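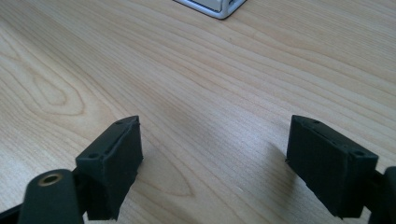
Why do carmakers so often place a new engine line in a plant they already own?
Mostly to save on the building, the road and rail links, and the long business of hiring, all of which an older plant tends to have in hand.

3.2 The Eynon plant

We were lucky to spend a good part of April with the people at Horata's engine works in Eynon, and we remain very grateful for their patience with our many questions. The plant had 854 workers on its books when the second line was approved, and a good number of them had stayed on through 16 years of model changes, which made them wonderful company for anyone curious about how such decisions feel from the shop floor.

Figure 1. Table surface.

Suppliers tell a similar story, though a slower one. Kolteck, which casts the cylinder heads in nearby Salton, needed six months to bring its own output up to around 1000 heads a week, and Radek Kuruc kindly walked us through the order books for that whole stretch. We return to those orders in Section 4, where they are set beside the hiring records, month by month.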